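Turnout in the Local Council By-Election in Skirkell: Report of the Project Group

Group members: Marlene Kohlhase, Dörte Diekmann, Jaanus Tamošiūnaitė
Supervisor: Kerstin Wendt

1. Question

In June the ward of Skirkell elected one new member of the town council. Only 600 people voted, although 1,396 were on the voters' list. Our group wanted to know why so many stayed at home, and if the reasons were political or practical.

2. Method

We printed a short questionnaire with six questions and delivered it to 900 households. People could return it in a box at the library. We also made 3 longer interviews: with the winning candidate, Heike Janssen, with a shop owner in Karras Street, and with a retired teacher who did not vote for the first time in her life. The interviews were recorded and later typed by Dörte.

3. Results

The most frequent answer was that people did not know the date. Many had received the voting card but had put it away with other letters. The second answer was that the candidates seemed too similar. Both promised to keep the bus line to Sikov and both were against the new parking fees.

The polling place was also mentioned. It had been moved from the school to the sports hall, and older residents found the way too long. Mrs. Janssen told us that she asked the town for a second polling place, but the request came too late.

Few people wrote that they have no interest in politics at all. This was different from what we expected in our project plan.

4. Weak points of our work

Persons who do not vote are maybe also persons who do not answer questionnaires. Our fourth question was not clear, because it asked for two things in one sentence, and we left it out of the results. 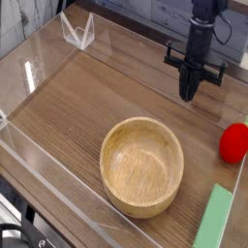
Figure 1. Wooden bowl and red ball on the table.

5. Next steps

Jaanus will compare our answers with the by-election in Truro, where the turnout was higher. The typed interviews can be read in the project folder until Friday. We thank all residents who filled out the questionnaire, and the library for the place for our box.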